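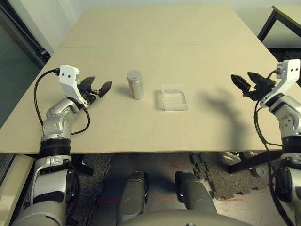 October 22, 2019
By Maricica Surdu

Home | Notes | Planner | Archive

Me, Relu, Virgil and Rosalinda (Smaranda sent comments). I took notes, so blame me for typos!

Planner: Relu's replay of the canister-to-tray task got through 1,901 plans and 8 timed out, all with both arms reaching in at once. He wants a longer timeout; Virgil would sooner fix the collision check (me too). Agreed: Virgil patches it in Cinda first.

Perception: the clear tray still drops out of the depth map. Rosalinda will try fitting the edges.

Logging: Smaranda wants joint states in the same file as the gripper commands. Yes please! Relu to do.

Next: Asix driver update.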